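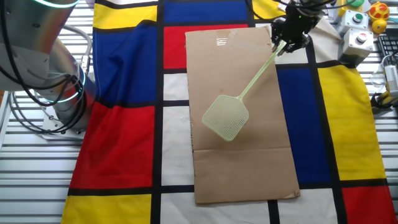 The swatter just above the cardboard. Tool-tip planning is a big part of this job.

Software Engineer, Motion and Perception (tool use)
Skudex, Urnville – full time, on site at least three days a week
Apply by 25th August

Hi! I'm Tae-yang Hwang, I run the tool-use team at Skudex, and I'm looking for one more person to write software with us. I wrote this ad myself, so it's long and it wanders a bit. If you make it to the end you'll have a pretty good idea what talking to me is like.

We work on getting robot arms to use ordinary handheld things. Spatulas, brushes, scoops, a fly swatter, whatever you can pick up in a hardware store on the way to work. We don't design the arms and we don't design the grippers. What we write is everything between "move the end of this thing over there" and the joint commands, plus the perception that tells the planner where the end of the thing is. That last bit is where most of my gray hair comes from.

Think about a long thin plastic handle held at one end. The gripper knows where it is to a fraction of a millimeter. The far end of the tool is somewhere else entirely, and a tiny change of angle in the grasp turns into a big miss at the tip. The handle bends a little when you speed up. The head is a see-through mesh, so the depth camera mostly reports whatever is behind it. And then you put all of that over a busy printed cloth with thick black lines, and the segmentation model decides that one of the lines is a handle. I love this problem and I'd like to share it with someone.

What we have now

Our planner is called Wostutari. It's C++ with Python bindings, and it plans for the tool tip instead of the wrist, with the tool's shape and its uncertainty carried along through the whole trajectory. It's in decent shape. The core is clean and well tested, the collision checking is fast enough, and the part that handles re-planning in the middle of a motion is a swamp that I made personally over one long winter. Some of your first months would go into draining it.

The controller runs at 200 Hz and takes its setpoints from Wostutari. It has a compliance mode that we use whenever the tool is meant to touch something. You won't have to write a controller from scratch, but you will have to read ours, understand it, and be comfortable changing it while I hover nervously behind you.

Ji is our logging and replay tool. Every run gets recorded – joint states, camera streams, planner decisions, the lot – and Ji lets you scrub through it, swap in a different version of the perception code, and see what the planner would have done. There are 3173 runs in there right now, and 2803 of them have been labeled by hand with where the tool tip really was. The rest are waiting for somebody to build a labeling view that doesn't make people want to lie down on the floor. (If you enjoy building internal tools, please say so in your application! I will move you up the pile.)

What you'd work on

First up would be tip estimation. We fit the tool pose from two fixed cameras plus the joint torques, and it's good on solid, matte tools and poor on thin or translucent ones. I have a few ideas about using the motion itself, wiggling the tool a bit and watching what moves along with it, and I'd want you to try those, and also to tell me if they're bad ideas.

After that, re-planning. When the tip estimate jumps, the current code throws away the rest of the trajectory and starts over, and you get an ugly little hitch in the motion. I'd like it to bend the existing path where it can. There's a branch with a half-working version. You're welcome to read it or to pretend it doesn't exist.

Then there's a long tail of smaller stuff. Camera calibration that holds up when the lights change. A better way to describe a new tool, since at the moment you write out a config file by hand and get the units wrong the first time (I still do). Continuous integration on the real arm, so that a merge to main gets tried on hardware overnight. We have a simulation suite of 68 tests, and it catches crashes and unreachable goals nicely but has nothing useful to say about flexible tools.

You would spend maybe a third of your week at the bench. I mean that as a perk, but if you'd prefer to stay at a desk all day, you won't like it much. You'll tape things down, you'll move cameras, and you'll re-run the same motion until you're sick of it. The cells have stop buttons within reach and you'll use them, and no one will give you a look when you do.

Who I'm hoping to hear from

Somebody who writes solid C++ and is at home in Python. You should have worked with a real robot at some point, in a job or a lab or your garage, and have at least one story about a frame transform that was backwards. You should know enough linear algebra and optimization to read a planning paper and work out which parts would survive contact with a real arm.

It would be great if you also knew one of these well: trajectory optimization, state estimation, camera calibration, or pose tracking for awkward objects. One is plenty. I'm not looking for somebody who does all four, and if you do all four I'd probably be working for you.

I don't care much about degrees. Two people on the team have PhDs, one came from writing audio plugins, and one used to program packaging lines. The audio person turned out to be scarily good at anything with a deadline of a few milliseconds.

Please also be someone who writes things down. We keep a shared notebook of experiments, failed ones included, and it has saved me weeks. If you hate writing up a thing that didn't work, we'll drive each other nuts.

The team and the place

There are five of us right now, and you'd be number six. We share one big room on the second floor in Urnville with the arms at one end and the desks at the other, so you do hear the motors while you're typing. There's a small quiet room with a door for calls and for reading. Lunch is whenever. I tend to be in early and gone by four, and a couple of the others keep the opposite schedule, which works out fine for sharing the hardware.

We do one planning meeting a week and a short bench session after it where everybody shows whatever is moving, or was supposed to be moving. Code review is friendly but thorough. I'm told my comments are too long, so that's something to look forward to.

The job is permanent, with health coverage, paid leave, and help with moving costs if you're coming from out of town. The salary range is in the info pack, which you'll get with my first reply, before anyone asks you for any of your time. We can sponsor a visa in most cases, but tell me early, as the paperwork is slow. The start date I have in mind is October, and I can wait a bit for the right person.

How to apply

Send me an email through the jobs page with "Tool tip" in the subject line. I'd like a resume (two pages, tops) and a few paragraphs about something you built that moved, or that helped something else move. Tell me what went wrong with it and how you found out. A link to code is nice if you have any that's public. If all your work is locked up at an employer, don't worry about it, we'll find another way to talk about code.

I don't need a formal cover letter, and please skip the list of every library you've ever imported.

If it looks like a fit, we'll start with a half-hour call, just you and me. Next there's a paid exercise: I send you a handful of recorded runs and a small copy of Ji, and you spend an afternoon looking for why the tip estimate drifts. There's no single right answer, and I'm mostly curious about what you look at first. The last step is a visit to Urnville, travel paid, where you meet everyone, get your hands on an arm, and pair with one of us on a real ticket for a couple of hours.

I answer everybody, including the people I say no to, though it can take me up to two weeks when the hardware is misbehaving. If you're on the fence about whether you have the right background, write anyway and ask me. Short questions are fine too – put "Tool tip question" in the subject and I'll get to those first.

Tae-yang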